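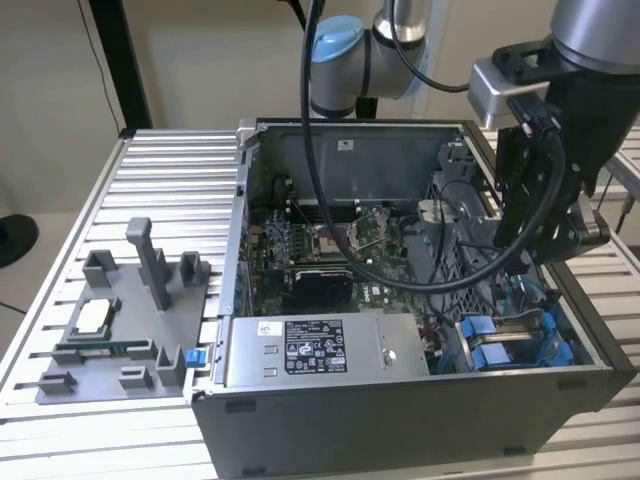
Hi Giorgia,

February update on the Sala cataloging, a bit longer than last time as there's more to tell.

The big number first: we now have 1361 of the 3568 books fully described and entered in Purport. Last report I was fretting about pace, and I still am a little, but the slow part was always going to be the theology, and the theology is done! What's left on the ground floor is mostly travel, natural history and a long run of almanacs, which go quickly once you've got the first one written up properly.

The pamphlets are another story. I'd budgeted them as single items, and then I opened the bound volumes and found up to 33 separate pieces between one pair of boards, some with no title page and a few bound upside down. I've been giving each pamphlet its own short record and linking it to the volume. It takes longer, but a dealer or a scholar looking for one sermon isn't going to find it under "Miscellaneous tracts, vol. 4." If you'd prefer I stop at volume level, tell me soon, before I start on the next shelf.

Nicest find so far is a set of printed auction catalogs from the Grumau sale, priced in ink in the margins with buyers' names next to most of the lots. The same hand shows up on the endpapers of several of the county histories, so I think our collector was sitting in the room with a pen. I've started a provenance note on this and will send it when it's fit to read.

Condition is mixed. The calf bindings along the north wall are dry and shedding red dust all over my sleeves, and 2 folios have boards completely off. I've tied those with cotton tape and put them flat. No live insects anywhere, only old wormholes – I checked again on Saturday.

Money: we're a little under on supplies and a little over on my hours, and the two nearly cancel out. I would like to move what's left of the photography line into archival boxes for the pamphlets. Can you approve that by email, or does it need a form?

Caller has asked for a sample of the finished records to see if they'll print the sale list from them directly. I sent the first shelf of travel books and they came back wanting page sizes in inches as well as centimeters. Fine by me, though it means going back over everything I've already entered, so I'd sooner do it in one go at the end.

Next up: finish travel, get started on the almanacs, and have a proper look at the boxes under the stairs, which aren't in the count at all – sorry.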